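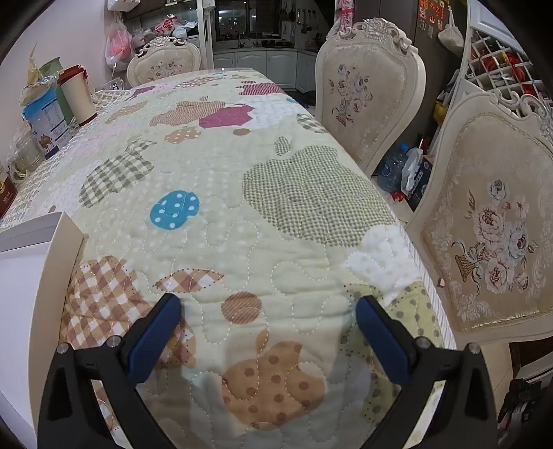
The Wirkari quilted table cover was assessed for this guide over a period of two months, in the dining room of a household of four. It is sold in round and rectangular sizes, and the round size was the one purchased. The cover has a cotton face and a thin polyester filling, and the maker recommends a cool wash and drying flat.

Performance in daily use was good. The padding softened the noise of plates and protected the varnish from warm serving dishes, although a trivet is still advised for anything taken directly from the oven. The hem remained straight after 3 washes. Shrinkage was slight and did not affect the fit.

Stain resistance was less satisfactory. Tea came out fully when treated the same evening, but beet juice left a faint mark that a second wash did not remove. The filling also dries slowly – in February the cover required two full days on an indoor rack. The Flatley cover reviewed previously dried overnight, but it is thinner and slid on a polished surface.

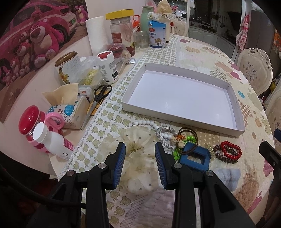 Nobuhle Baloyi wrote to us that her own cover dried much faster once she rolled it in a bath towel first, and that she would not go back to a plain cloth.

The cover is recommended for households that use the table every day and can keep a second cloth in reserve for wash days. Replacement is covered by the seller for two years against faults in the stitching.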